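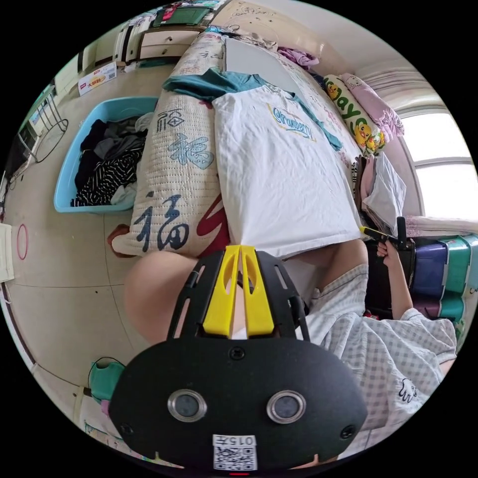 How long should a new operator practice before recording garment folding with the Trisora hand-held gripper set?

Plan on 30 minutes of unrecorded practice, followed by a short trial session that the site lead reviews before any work is submitted.

Section 3. Preparing and Recording a Folding Session

This section applies to operators who have received a Trisora set and have been assigned textile tasks. It assumes that the charging and account steps in Section 2 are complete. Operators working with rigid objects only may go directly to Section 4.

3.1 Before you begin

The set consists of two hand-held grippers, a charging dock, a carrying case, and a laminated reference card. Each gripper carries a printed number and a code on its housing. The number identifies the unit and must match the entry on your loan form. If it does not match, stop and contact the support desk at Fairweather before recording. Sessions made with an unmatched unit cannot be credited to your account.

Choose a surface that you can reach from both sides without stretching. A made bed, a wide table, or a clean mat is acceptable. Items that normally stay in the room may remain where they are, including pillows, blankets, and storage boxes. The program depends on ordinary homes, and operators are asked not to rearrange furniture for a session.

Note: Remove or cover any paper or screen that shows a full name, an address, an account number, or a photograph of a family member. Printed designs on clothing and bedding are permitted.

3.2 Checking the grippers

1. Place both grippers on the dock and wait until the indicator on each shows a steady light.
2. Lift one gripper and close the fingers slowly three times. The tips should meet evenly.
3. Wipe the lenses with the cloth from the case. Use a dry cloth only.
4. Look for loose screws on the housing. Tighten them by hand with the key provided. Do not use a powered driver.
5. Repeat steps 2 through 4 with the second gripper.

Caution: Do not record with a cracked or bent finger. Replacement fingers are supplied in pairs under part number 2735 and must be changed as a pair, even when only one is damaged.

Caution: Keep your free fingers behind the handle while closing the tips. The closing force is low, but it is enough to pinch skin.

3.3 Arranging the garments

1. Select garments from your own household. Shirts, trousers, towels, and pillowcases are suitable. Garments with pins, loose beads, or exposed wire are excluded.
2. Place the unfolded garments in a basket or other open container within reach of the work surface.
3. Lay the first garment on the surface. Small wrinkles are acceptable and need not be smoothed by hand.
4. Decide where the folded stack will go, and keep that place the same until the session ends.

3.4 Recording

1. Start the Vesis application on the paired phone and select Textile, then Fold.
2. Hold one gripper in each hand. Sit, kneel, or stand as you prefer, provided that the lenses have a clear view of the fingertips.
3. Press the start button on the right-hand unit. Wait for a single tone.
4. Bring both pairs of fingers to the near edge of the garment and grasp the fabric. One layer is preferred for the first grasp.
5. Fold at your normal speed. Do not pause for the device.
6. Move the folded garment to the stack and release it fully before reaching for the next one.
7. Press the start button again to close the recording. Wait for a double tone.

If a garment slips, pick it up again with the grippers and continue. Recoveries of this kind are useful and should not be deleted. If a person or pet enters the work area, end the recording and mark it as Interrupted.

Note: The lenses should not be pointed directly at a bright window for an extended period. Where the surface stands beside a window, turn your working position or draw the curtain partway – the application will display a warning if the exposure remains too high.

3.5 Storage and upload

Each unit stores up to 1000 clips. The application reports the remaining space at the end of every session. Upload begins when both units are returned to the dock and the phone is connected to a wireless network. Leave the grippers in place until the application shows Complete. Removing a unit early does not erase the clips, but the transfer will begin again from the first file.

3.6 Common faults

No tone after pressing start: The unit is not paired. Return it to the dock, close the application, and open it again.

Fingers close unevenly: Fabric threads may be caught at the base. Switch the unit off and remove them with the brush. If the fault remains, replace the finger pair.

Code on housing will not scan: Clean the sticker with a dry cloth. If it is torn, enter the unit number by hand and request a new sticker.

3.7 Support

Questions about equipment should be directed to Nesma Kamel at the Fairweather support desk. Questions about task assignments and payment should be directed to Salim Mwakalinga. Please state your unit numbers in the first line of the message. Requests received after 4:00 p.m. are answered on the following working day.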